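Sausage Supper Is Back On at Lemgate Hall

Well, we have a menu! After a long evening of talking it over (and a fair amount of pie), the Lemgate October supper is going ahead, and sausages are the main event again. I know a few of you were rooting for chili. I was too, a little, but I've made my peace with it.

Doors open at 5:30 and we start serving at 6. Last year we fed nearly 200 people out of a kitchen that was built for a family of six, and the line went clear out to the parking lot. So this time there are going to be two serving tables, one on each side of the room, with the drinks moved over by the coat racks. If you came last year and gave up before you got to the front, please try us again!

Waldemar Nowicki is back on sausages. He drove over to Widport last week to talk to the butcher and came home with strong feelings about casings, which I got to hear all about on the phone. There'll be a plain pork, a smoked one and a chicken one for anybody who doesn't eat pork. The bean bake is for the vegetarians, but everyone always takes some, so we're making double.

The Alport folks are bringing rolls and slaw. Mustard we have plenty of. What we could really use is more desserts, because we ran out by 7 last time and I had to watch a grown man eat dry crackers with his coffee. Bars, cookies, sheet cake, anything you can cut up small. Put your name on the bottom of the pan so it gets home to you.

We also spent a while on how to set the table, with cups for dipping sauce and trays to go around them, and I think it's going to look nice.

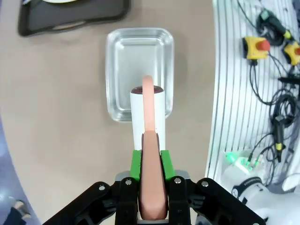
Page last changed: October, 9:14 a.m.

A pink sausage shape held up over a white cup, with a clear tray on the table behind it, and now I'm hungry all over again. The cups are staying, by the way. Last year the sauce went on the plates and the rolls got soggy before anyone sat down.

Tickets are $9 at the door, and kids under five eat free. You can also pick them up ahead of time at Toma, next to the register. If you want to help set up, come by at 2 and use the side entrance. Bring an apron if you have one, and a cooler if it's a big one.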